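Wrist camera loses tags on close approach - fixed focus or autofocus?

Asked by Harsh Thakur

I am comparing two wrist cameras on the same arm, a Lutell fixed-focus module and an Erudari with autofocus. Tag detection is fine on both at 46 cm. Closer in, the Lutell drops tags on most approaches. Exposure and resolution are matched. Typical view from the wrist, tags on the white panel:
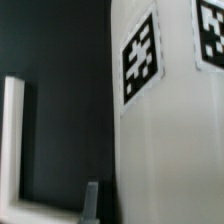
Nerea Sepúlveda
Check where the Lutell is focused before you blame the detector. Many of these modules ship set for far distances. Loosen the lens lock, focus at your working distance, lock it again and redo the intrinsics. Also log tags that touch the image border separately - no detector will decode a partial one, and they skew your miss rate.

Harsh Thakur
Refocused at 14 cm. Misses went from 58 to 2 over the same set of approaches. Far detection is a bit worse but usable.

Valeriano Casado
just get the autofocus one

Nuria Bravo
Autofocus changes the focal length slightly as it hunts, so your calibration drifts. If you use the Erudari, lock focus in the driver first. Bigger tags help too.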